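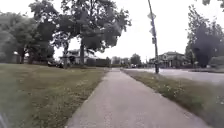 Vale a pena ir a pé, garantiu-me uma leitora quando anunciei a visita ao dia aberto do bairro de Gevside, em maio. E fui mesmo, de sapatilhas e garrafa de água! O percurso sai do Café Musard e segue sempre pelo passeio, 3047 metros até à Praça Brolteto, com relva dos dois lados e florinhas brancas (adoro!) espalhadas pelo relvado.
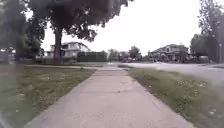

Então e sombra, há?, quis logo saber uma senhora do grupo, de chapéu na mão. Há, e da boa: uma árvore enorme, de copa fechadíssima, quase à frente de uma casa clara de dois andares. Fiquei ali a imaginar-me a viver naquele primeiro andar, confesso, e perdi metade da explicação sobre os jardins Pakzad.
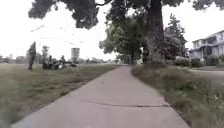

Cuidado com os pés, avisou alguém atrás de mim, que com a cabeça no ar é um instante. Pois é, o cimento tem lá a sua racha, e eu só queria saber do tronco, grosso e todo enrugado, e daquela erva por cortar do lado da rua. Os últimos 300 metros fi-los devagarinho, já a pensar no lanche.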